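Tetier cell: board, blocks and fingertip, a short gallery

Reading time: 3 minutes

The Tetier cell is a single arm over a perforated table, used for moving small shaped blocks about on a wooden board. It came to us after 637 hours of running at the Dodmont site and has since been through one full service. Most of what follows concerns the dull end of the job: keeping the board where the controller thinks it is, and keeping the tip in a fit state to touch things.

The arm is driven by the Flelov controller, version 6 of the motion package. We changed nothing in the wiring. The speed limit was lowered for setting up and put back afterwards. Anyone repeating the work should save the old offsets to a separate file first — the save screen overwrites without asking.

1. Tip height beside a block

The tip is brought down next to a cube and the height is read off the controller, then compared with the stored figure for bare wood. Maple is kind to a tip that arrives a little low, but it does mark, so the last part of the descent is done in small steps. Hexagons, cylinders and stars stay on the board during this check. Taking them off saves no time and means setting them out again.

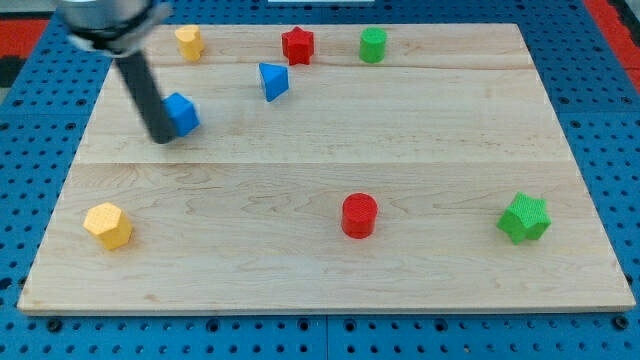
2. Squaring the board

The board sits on the blue pegboard, and the rows of holes make a good straight reference. Sight along the front edge first, then the sides. If the board has crept, move it back by hand with the arm parked, and run the three corner touches again. Do not correct a crooked board in software. It works until the next person straightens the board, and then every position is wrong by an amount that varies across the surface.

The board is made up of planks, and we check the joints with a steel rule at each service. A raised joint will catch a block that is being pushed. Ours were flat in April and have needed no attention.

3. Tip over the back of the board

Reach is checked towards the back with the arm pointing down and the tip held clear of the wood. Blocks at the rear are the awkward ones, as the dark cylinder of the arm can hide part of a cube from view. Judge the gap from the side of the table as well as the front. 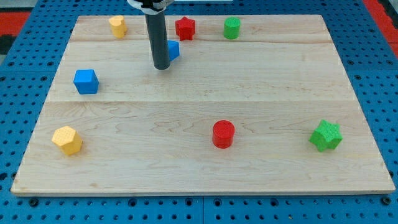 The wrist fixings are tightened in a cross pattern, a little at a time, and marked with paint pen when done. After that comes a run of 14 slow moves between the corners and the centre, listening for the click that sent us looking in the first place. Ours came from a worn washer. Thepsuriya supplied the replacement under part number 1225, and the old one is taped inside the log book.

Wipe the tip with a dry cloth at the end of the session. Solvent leaves a film that ends up on the blocks.

Comments

kanokwan sukprasert: Is the cross pattern in the manual? My copy only gives the torque.

Reply from the author: It is in the service sheet, not the manual. Same torque.

benchfitter: We did correct ours in software. You are right about the next person.

M.: Does the corner touch need the tip cold? Ours drifts after lunch.

Reply from the author: We do it first thing, before any long run. Try that and compare the offsets.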